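Folding, continued

I have now watched one light blue T-shirt being folded more times than my mother has folded anything, and I'm still not bored, which worries me a bit. The question behind all this is dull on paper. If you teach a two-armed robot to fold by showing it examples, does it help to throw the scruffy examples away?

We began with 2000 demonstrations in the Losora set, good, bad and embarrassing, and trained on the lot.

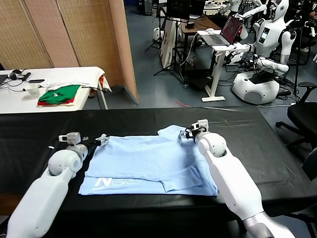 Mulder wrote under the last post that throwing out the bad ones is cheating, and that a policy which has never seen a mess won't know how to get out of one.

Fair point, and it cost me a weekend. So we trained a second version, Clakex, on just 167 tidy demonstrations, and then a third on the same 167 plus 100 recoveries, where the fold goes wrong and gets put right. Same shirt, same black table, same grumbling from me.
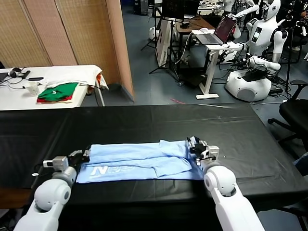 Did you reset the shirt by hand each time, asks Wundeter, and if so, how do you know you weren't laying it out nicely for your favourite?

I don't, entirely. I drew the starting positions from a list made beforehand, but my hands have opinions. Next time someone who doesn't care will do it, if I can find such a person.

Anyway, the result. Over 100 trials each, the third version finished 97 folds that I'd be willing to put in a drawer. The tidy-only one was lovely right up to its first slip and then stood there like a guest who has broken a vase.

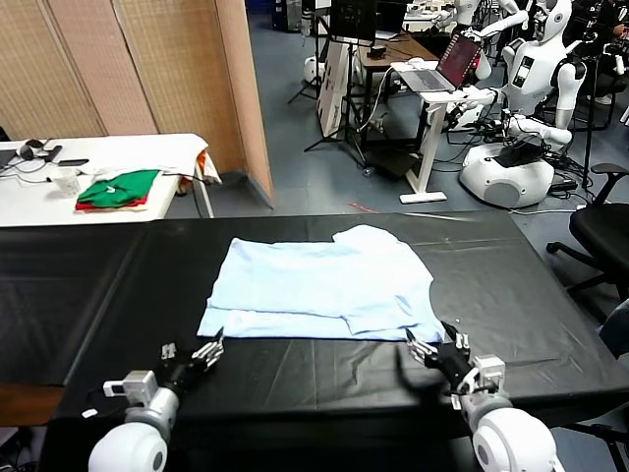 The full set came in between the two, and slower than both. It had learnt to dither, presumably from us. I went back through the recordings and there is a great deal of dithering in them, much of it mine.

What I can't tell you is whether any of this holds for a different shirt, let alone trousers. One garment is one garment. I'd also like to know how few recoveries we could get away with, as they're a misery to record on purpose.

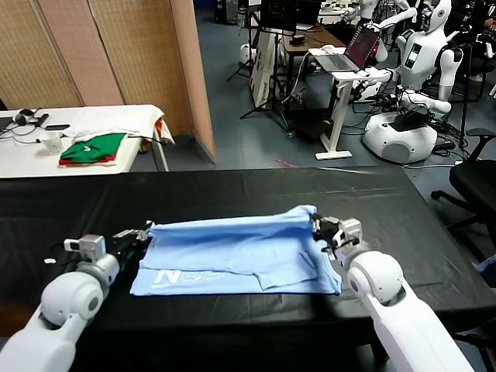 At the lab, July 2024

Trousers have been requested. I've asked for socks.

Comments and corrections to the usual address | © the author | Back to top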